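Print this page | E-mail this ticket
Reading time: 2 minutes

Ticket 726: Tilto mug tree leans when loaded
Product: Tilto, from Cendico
Status: open

Hi again! I'm the one who wrote in on Thursday about the leaning post. You asked me to try it on a different surface, so I moved everything over to the pale wood one (it's the flattest thing I own, I checked it with a level).

Tried so far:
- Tightened the post by hand. Better for an hour or so, then the wobble came back.
- Swapped the cups around, lavender on the right, light blue on the left. No real change.
- Weighed the cups. My heaviest one is 41 grams, and your leaflet says the tree takes 300, so I can't be overloading it!
- Put a felt pad under the base, which made it worse, so off it came. 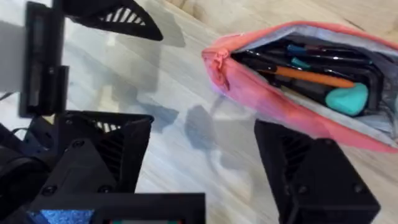
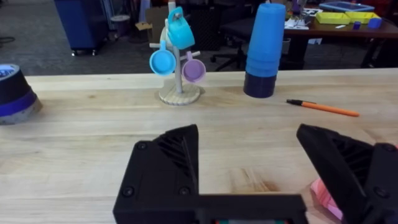
Same table in both; the pencil case is in the first, the mug tree with its cups in the second.

I haven't tried glue yet because I'd like to keep it returnable. Is there a longer screw you could send? The one in my box looks pretty short to me, and I'd happily fit it myself.

Comments (3)

spanos_kitchen: Mine leaned too. A turn of plumber's tape on the thread fixed it.

Rornance: Does it still lean with all the cups off? Mine only did it loaded.

teal_mug: Following this, I've got the same one and the same wobble.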